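3.2 Observing the small goods bay

For our second visit in August we chose the haberdashery corner of Zestix, because in the first visit the staff told us it is the place where things get lost the most. The shop sells many small goods, and small goods are difficult to keep in order on a shelf that was made for bigger boxes. Our question was simple: how are the plastic baskets and trays used during an ordinary morning?

We followed the method from the Grirkell guide, with one change. The guide asks for 36 short observations per bay, but we made 40, so that the quiet time before 10 a.m. was also included. For every observation we wrote down which container was touched and if the item was taken by hand or the whole basket was pulled out. Labels and their colour were written in a separate column.

Most packets are small enough to hold between the fingers, so the hand must go inside the basket. The other hand often rests on the shelf. Zippers are not kept in a container at all when they come in a bundle, and the tapes hang over the front. We think this is practical for the customer, but it covers the place where a price label could be fixed.

The grey metal shelf is strong but the paint is chipped on the front edge of the level above. We noted this under "condition" and did not give it points.

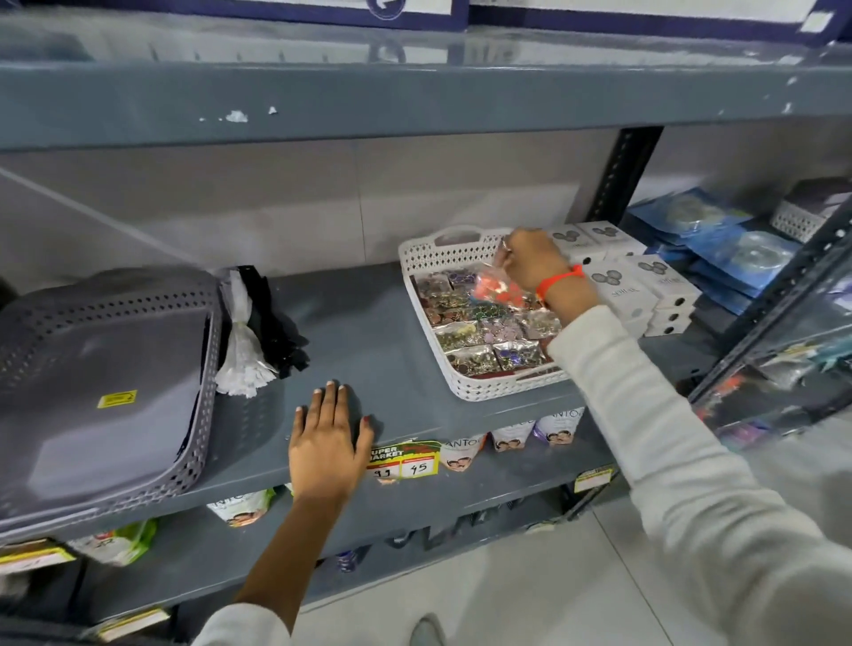 3.3 Proposal for new dividers

Our proposal is a low divider which fits inside the baskets the shop already has. We compared two materials from Stastum and decided for the thinner one.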